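Plelomo desk set, notes for release 2

What it covers

The set is a collection of short recordings of desks and worktops, put together by Gönül Yalçınkaya and Musyoka Mwaipopo. It holds 3905 clips from 10 rooms. The subject is the furniture itself – the tops, edges, corners and cable openings – along with whatever chairs and flooring happen to be near it. Release 1 had only the Brusholm rooms. Release 2 adds the ones at Leckie, which brought in 1185 of the clips.

How it is arranged

Each room has its own folder, and each folder has a plain text list giving the clip number, the kind of top and a short remark. Kinds of top are painted, wood-grain, plain dark and other. We go by how a surface looks and make no claim about what lies under it, so a wood-grain top may or may not be solid wood.

Grommet holes are noted as open or capped. Where it was hard to tell, the entry is left blank. Please don't read a blank as "none".

Known problems

Ozan Yüksel went through the Leckie lists and found two rooms with the same folder name. These are now leckie-a and leckie-b. If you took a copy in September, rename yours before merging or the second will overwrite the first.

Pale tops under bright ceiling lights can lose most of their grain. We have left the colours alone.

Chairs are listed by type only (folding, swivel, stool). Padding is not recorded, though Abundio Becerra has started on it for the Jirus rooms, which will come later.

Changes and contact

Corrections go to Oğuzhan Ertürk, with the folder name and clip number. Lists last changed 2026-01-30.

A pale wood-grain top with a rounded corner and a dark grey grommet hole, and a black folding chair behind it:
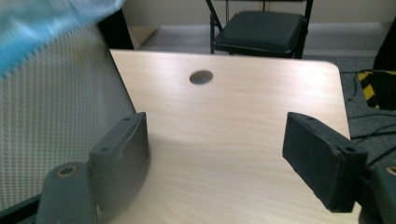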